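About Fillent

Home | What we do | The Kragh rules | Training | Contact

Fillent checks claims made about robot arms. A maker says its arm can pick and place small parts without help, a buyer would like to know under what conditions, and we are paid to find out. We also write down how the checking ought to be done, publish it, and rewrite it when someone shows us where it is weak.

We work from two rooms and a workshop in Stindine. The workshop has three test cells. The rooms have desks, and on the desks is most of what we do, which these days is reading logs and running simulated trials.

How we started

The firm began with a complaint. Our founders were working for a packing company that had bought an arm on the strength of a demonstration. The demonstration was good. The arm lifted every item it was given and put each one down where it should. Once installed it dropped things, and when the maker was asked how many trials lay behind the figure in the brochure, the answer was a link to the same video.

There was no dishonesty in it that we could ever pin down. The maker had tested the arm. It had tested it with the items it liked, starting from the positions it liked, and it had stopped testing when it had a number it was happy with. Every one of those choices was left out of the brochure, and no rule said they had to be in it.

That still describes a good part of the trade. There are sound safety standards for robot arms and we follow them and expect others to. They deal with whether a machine will hurt someone. Whether it does the job it was sold for is mostly left to the person writing the sales sheet.

What we do

Most of our work falls under one of these headings.

Witnessed trials. We agree a task, a set of objects and a pass mark with the client before anything moves. Then we run it. The client may watch but may not touch the settings.

Simulation audits. A client sends us its simulated task and its results, and we try to get the same results on our own machines. When we can't, we say so, and we list what we had to guess.

Reading other people's reports. A buyer has been handed forty pages and would like to know what is in them. This is the cheapest thing we sell and probably the most useful.

Training. One-day courses for people who have to sign off a robot and would like to know what they are signing. The next round is in November.

We don't sell robots, we don't fit them, and we take no commission from anyone who does. We are asked often enough that it seemed worth putting on the page.

The Kragh rules

Kragh is the name of our house method. It is a set of rules for running and reporting trials of arms that pick up, move, stack or push things. The text is free to download. You don't need our permission to use it, though we do ask that you don't write "Kragh tested" on a box unless you followed all of it.

A short version follows. The full one has the tables and the awkward cases.

1. Write the task down before you test it. One sentence, plain words, with the finishing condition in it. "Put the yellow cube on the green box" is a start. It needs to say whether the cube has to stay there, for how long, and whether the gripper has to have let go.

2. Say what counts as a failure. A cube knocked over on the way to a good placement is the usual argument. Decide first. We count a knock as a failure unless the task sentence says otherwise, and clients usually want it to say otherwise.

3. Fix the number of trials in advance. Kragh asks for 500 for each task in simulation. Stopping early because the score looks nice is the commonest fault we meet, and people who do it rarely think they are doing anything wrong.

4. Report every trial. If one was thrown out, give the reason and leave it in the table. In one audit we were sent a file that should have held 700 runs and held 699. The missing one had crashed the simulator. It may well have been harmless, but it took us two days and several emails to learn that it existed, and the report had gone out with a round figure on the front.

5. Move things about. Starting positions must be drawn by a stated method and the method must be in the report. Objects that always begin in the same spot tell you the arm can reach that spot.

6. Change what ought not to matter. Colours, the order in which objects are listed, which side the large box is on. If the score falls when the purple cube and the yellow one swap names, the client has learned something worth the fee.

7. Keep simulated and real results in separate columns. Never average them. Never print one under the heading of the other. We would have thought this needed no rule, and then we read some reports.

8. Name the version of everything. Simulator, controller, model, settings file. "Latest" is not a version.

9. State who paid.

There are 116 numbered clauses in the full text. We would like there to be fewer. Each was added because somebody found a way round the others, and about half of those somebodies were us, testing our own draft on a slow afternoon.

What we think of simulation

We use it every day and we don't trust it very far.

A simulated arm costs next to nothing to run all night. It lets us try hundreds of starting layouts that would take weeks to set out by hand in a test cell. It is good at showing that a method is bad: an arm that can't tidy a few coloured blocks on a plain table, under kind lighting, with nobody walking past, is unlikely to cope with a real bench.

The other direction is where people get into trouble. A good score on blocks means a good score on blocks. Simulated cubes have tidy edges and weigh what the file says. Friction is a number somebody typed in, and we have seen a task go from hopeless to nearly perfect on a small change to it. Clients tell us the gap between simulated and real arms is closing. It may be. We would like to see it measured by someone who isn't selling either.

So under Kragh a simulated result can rule an arm out, and it can earn an arm a place in a witnessed trial. It can't be used to claim that the arm works in a building.

Adel

Adel is our set of standard tabletop tasks, made to go with Kragh. It is deliberately dull. There is a flat table with nothing printed on it, some large boxes, some small cubes, and a list of instructions such as moving a cube next to a box, stacking, or clearing one side. We chose plain objects so that an argument over a result would be an argument over the arm and its controller, with the shape of a teapot handle kept out of it.

Critics say that Adel is too easy. For the better systems it probably is, and a perfect score in Adel should impress nobody. We keep it because systems that are supposed to be far beyond it still fail parts of it, usually under rules 5 and 6, and because everyone can see at a glance whether a cube is on a box. Harder sets exist and we run those too when a client asks.

Please don't train on the Adel layouts and then report a score on them. We check for this. We don't catch it every time.

Where we might be wrong

A firm that makes its living from doubt has a reason to find faults, and you should bear that in mind when reading anything of ours, this page included. Clients pay us the same fee whatever the outcome, which helps a bit. It doesn't remove the problem that a report saying "all fine" looks like poor value.

We have made mistakes. An early edition of Kragh let the tester choose the camera angle after seeing the first results, and we used that edition ourselves for the better part of a year. The reports from that time are still on the site with a note at the top of each. We also once marked an arm down for a fault in our own table, which was not level. The client was very polite about it.

The corrections list was last brought up to date on 7/22/18. If you think something is missing from it, write to us. Clause numbers help.

Working with us

Send the claim you want checked, in the words it was made in, with the report if there is one. We will tell you what it would take to check it and what it would cost. Sometimes the answer is that the claim is too vague to be tested at all – we don't charge for that one.

We don't write quotes for brochures. We don't issue badges or gold, silver and bronze levels. If you pass, you may publish our report whole, including the table of failures, and there will be a table of failures.

Visitors to Stindine are welcome by arrangement. Ask to sit in on an Adel session, with the task sentence in front of you and the failure rules beside it, and mark the trials yourself before looking at our marks. Most people disagree with us on a few. The cases worth talking over tend to be the ones where the gripper is down among the cubes and somebody has to say whether it is about to pick up the right one or has merely ended up beside it.
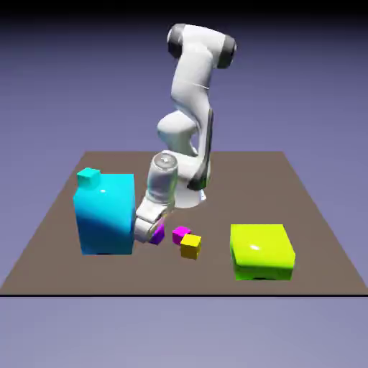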